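# Our coffee corner, finally done

Wednesday, March 15, 2023

Hi all! A bunch of you asked what we ended up doing with the back corner, so I'm putting it all on one page. We started in February with a budget of 200 dollars and a lot of opinions (mostly Shagufta's) and we got most of what we wanted.

**The wall**

The old paint was a sort of tired mustard and it had to go. Humaira wanted tile, I wanted anything with a bit of warmth to it, and Faisal just wanted us to pick something so he could go home. We went back and forth for two weekends before the wood look won. I still hold samples up to it now and then, just to check, and I'm still happy.

**The table**

White was my idea and I'll take the blame when it stains. The first one we ordered from Lodhi came with a crack in one corner, so it went back and we waited around three weeks for the replacement. Worth it! Everything shows up on it, crumbs included, so there's a cloth on the hook now. Please use it.

**The cups**

We tried 2 kinds before settling. The Drullau ones were pretty but got too hot to hold, and Fahad complained every single morning until we switched.

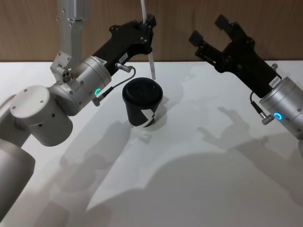 Cups are the part I get asked about most, funnily enough. I'd been pushing for plain white disposables, and Fahad said they'd vanish on the table, and I hate to say it but he was right. The black one stands out beautifully against all that white, and with the light brown wood grain behind it the whole corner looks so much calmer than I expected. I'd like to move to real mugs by summer, but somebody has to agree to wash them first.

**Still to come**

A shelf for the syrups, a better bin, and a lamp if Humaira can find one she likes. Send me your ideas – or better, bring cookies when you come by to see it!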